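Fio sobre a célula de dois braços que estamos montando na oficina compartilhada. Nome interno: Brumus.

1/ A tarefa é montar pedido de lanche: pegar itens do expositor de acrílico e pôr na bandeja bege do centro. Dois braços brancos, base fixa no fundo da mesa, garra de dois dedos. Parada de emergência do lado direito, ao alcance de quem opera.

2/ Layout atual. Expositor em diagonal à esquerda, garrafas de Coca-Cola no rack de dois degraus, cesto de vime à direita com os pacotinhos individuais. A bandeja não sai do lugar entre ciclos.
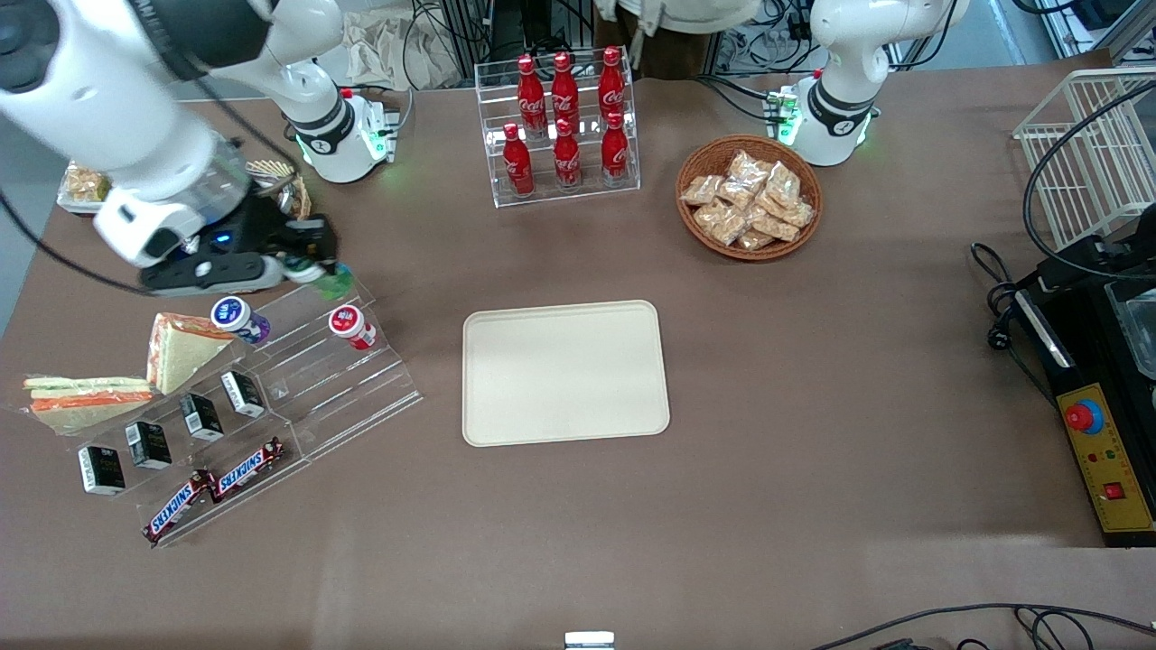

3/ Controle: Skovier, versão de junho, com um patch nosso no limite de força. Ciclo de 10 ms. Com 39 ms de latência no barramento o braço oscilava na aproximação; resolvido trocando o cabo.

4/ Os Snickers são o item fácil. Caixinhas pretas: tolerância lateral pequena, a garra precisa entrar alinhada com o degrau. Sanduíche triangular é o pior caso, o filme plástico engana o sensor de contato.

5/ Câmera de punho, vista de cima. Garrafinha deitada na bandeja, as outras em pé junto ao expositor. O reflexo na borda do acrílico ainda gera contorno falso na segmentação.

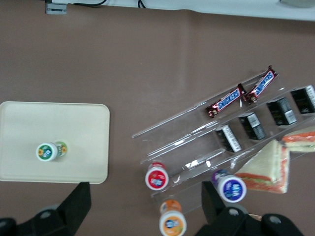
6/ Dados até 23 de julho: 3.001 tentativas registradas, umas 827 com garrafinha. Falha mais comum: o dedo toca a garrafa vizinha antes de fechar.

7/ Pendências: passar os cabos da lateral direita por canaleta, refazer a calibração mão-olho, testar as pontas de silicone da Ghauri. Os arquivos do suporte estão no repositório da Jemwood, pasta brumus/mesa.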